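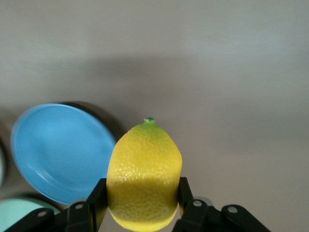
Citrus Peel, Handout 3: Structure and Grading

Reading: Lambrechts course reader, section on the flavedo.

Terms
Flavedo: the outer colored layer. It contains the oil glands. The pebbled, dimpled surface of a lemon comes from these glands and the pores between them.
Albedo: the white layer under the flavedo. Spongy, high in pectin.
Stem end: where the fruit was attached. A small green remnant often stays on after picking.

Color
Yellow develops as chlorophyll in the flavedo breaks down. The change is uneven, and a greenish tint near one end does not by itself lower the grade. Record it as "tip green" on the Lenthorpe sheet.

Storage
Hold whole fruit at 55 degrees F for this unit. Lower settings can cause pitting of the peel. Check trays for soft spots before each lab.

Lab task
Take one lemon from tray 464. Note peel texture, color at both ends, and the condition of the stem remnant. Cut lengthwise and measure the albedo at its thickest point, in millimeters. Sheets are due at the start of the next lab.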